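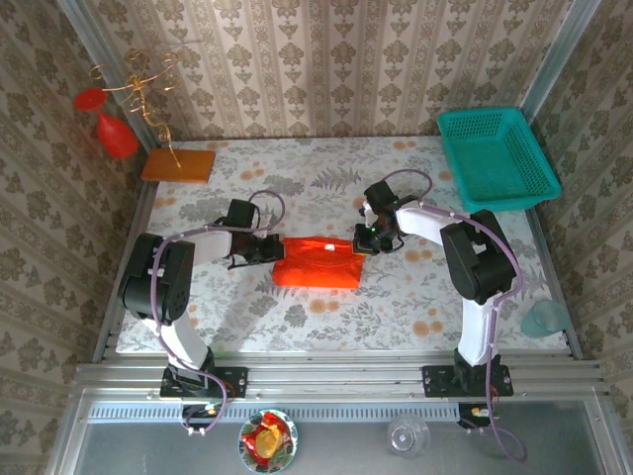
Stivden
Volcan Nelari : faut-il vraiment s'inquiéter ?

Bonjour à tous. Je suis tombé hier soir sur un article qui affirme que le Nelari pourrait se réveiller à cause du recul du glacier qui le recouvre. Selon l'auteur, la glace pèse sur la chambre magmatique et sa fonte ferait office de détonateur. L'article parle de 16 séismes en mai et d'un sommet à 3 497 mètres qui aurait perdu la moitié de sa calotte. Quelqu'un a des infos sérieuses ?

Kallon
J'ai lu le même article. Le mécanisme existe, on l'appelle décompression. Quand la charge diminue, la roche du manteau fond un peu plus facilement et le magma peut monter. Mais on parle de siècles, voire de milliers d'années. Le mot « détonateur » est de trop.

Stivden
D'accord, mais les 16 séismes, ce n'est pas rien quand même.

Kallon
Si, c'est très peu. L'an dernier le réseau local en a enregistré 312, presque tous trop faibles pour être ressentis. Un mois à 16, c'est plutôt calme.

Juhász
Pas d'accord avec Kallon. Le nombre seul ne veut rien dire, il faut regarder la profondeur. Si les foyers remontent d'un mois à l'autre, ça peut annoncer quelque chose, même avec peu de secousses. L'article ne donne pas les profondeurs et toi non plus.

Kallon
Exact, je ne les ai pas sous la main. Mais le niveau d'alerte n'a pas bougé, et les gens qui le fixent ont les profondeurs, eux.

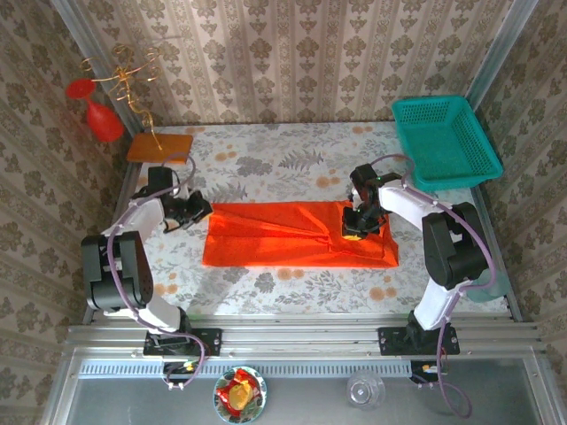
Juhász
Le niveau d'alerte suit les mesures, il ne les précède pas. Et il n'y a que deux stations GPS sur le flanc nord, donc un gonflement de quelques millimètres peut passer inaperçu. Je ne dis pas que ça va sauter, je dis que « tout va bien » est aussi mal étayé que l'article.

Stivden
Et la dernière éruption, elle date de quand ? J'ai lu 2 000 ans sur un site et beaucoup plus sur un autre.

Kallon
2 000 ans pour la dernière coulée datée. L'autre chiffre doit concerner la caldeira - ce n'est pas le même événement et les sites mélangent souvent les deux.

Juhász
Là-dessus je suis d'accord. Pour la coulée, la datation vient de bois carbonisé trouvé dessous, c'est assez solide.

Stivden
Merci à vous deux. J'ai des cousins dans la vallée, c'est pour ça que je demande. Ils ne sont pas inquiets du tout.

Kallon
Dans la vallée, le risque le plus concret est la coulée de boue après de fortes pluies, éruption ou pas. Qu'ils regardent la carte affichée en mairie.

Juhász
Oui. Et si quelqu'un trouve le bulletin de mai avec les profondeurs, je veux bien le lien.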